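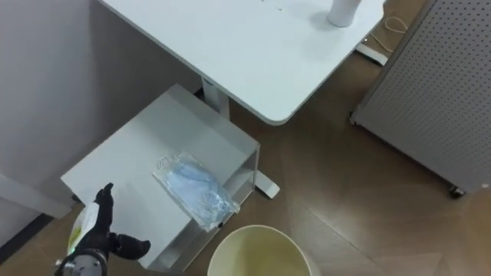
How long can a student sit and study before the attention goes down?
In our group it was about 70 minutes on an ordinary day, and clearly less when the room was warm.

Study breaks and attention: a small study at Kallio residence
Project report, summer course in research methods

1. Background

Many students believe that long hours at the desk give good results. Before this project I believed it also. In our course we read several texts on attention, and they did not agree with each other on the length of a good study period. Some advise very short periods with many breaks, others say that a break too early disturbs the work. I wanted to test this with students who live in the same building as I do, and who prepare for real exams.

The residence Kallio stands on the edge of Werkilthorpe, next to the bus line to the town center. In July most of the rooms are taken by students who stay for the summer exams. It was therefore a good month for the project, although the weather gave us some trouble, as I explain in section 4.

2. Method

The group had 12 students from different departments. Everyone studied their own material, so the difficulty of the texts was not the same. I know that this is a weak point, but I could not ask people to read something useless for them in the exam period.

Each student kept a paper diary. They wrote the starting time, the time when they first noticed that they were reading the same line again, and the time of the break. After each session they gave a mark for how tired they felt. We also used a small reaction test on the computer, called Dikia, before and after the session. In this test a letter appears and one must press a key as fast as possible.

In the first half of the month everybody took breaks when they wanted. In the second half the breaks were fixed, one after every 90 minutes.

In total I received 387 diary entries. Some of them were not complete, and I used these only for the starting times.

3. Results

With free breaks, most students stopped earlier than they had planned. The typical point where the attention went down was near the value given at the top of this report. Morning sessions were longer than evening sessions for almost everyone. Two students had the opposite result, and both of them told me that they usually go to bed very late.

With fixed breaks, the students studied longer in one piece, but the last part of the session was weak. In the diaries there are many remarks such as "read but did not understand" and "looked at the clock". The reaction test also became slower after these long sessions. The difference was small, and with such a small group I don't want to call it a proof.

What people did in the break was more important than I expected. Those who went outside or made tea came back with a better mark than those who stayed in the chair with their phone. I did not plan to study this question. I saw it only because several students wrote it in the margin of the diary.

4. Problems

The second half of July was much hotter than the first half. So I cannot separate the effect of the fixed breaks from the effect of the heat. One better way would be to let half of the group begin with fixed breaks and the other half with free breaks, and then change.

There was also noise. The company Burkatent was putting up tents for the summer market behind the building, and on those days the evening entries are very short. I kept them in the data, but marked them separately.

Finally, a diary makes people think about their attention, and this can itself disturb it. One student wrote that she was waiting for the moment to get tired, so that she could write it down.

5. Next steps

I would like to repeat the study in the winter term, when the temperature in the rooms is more equal. The diary form needs a separate line for the activity in the break. I would also ask for sleeping hours, which I forgot this time.

The report was handed in on 21st August. The empty diary form can be copied from the folder of the course.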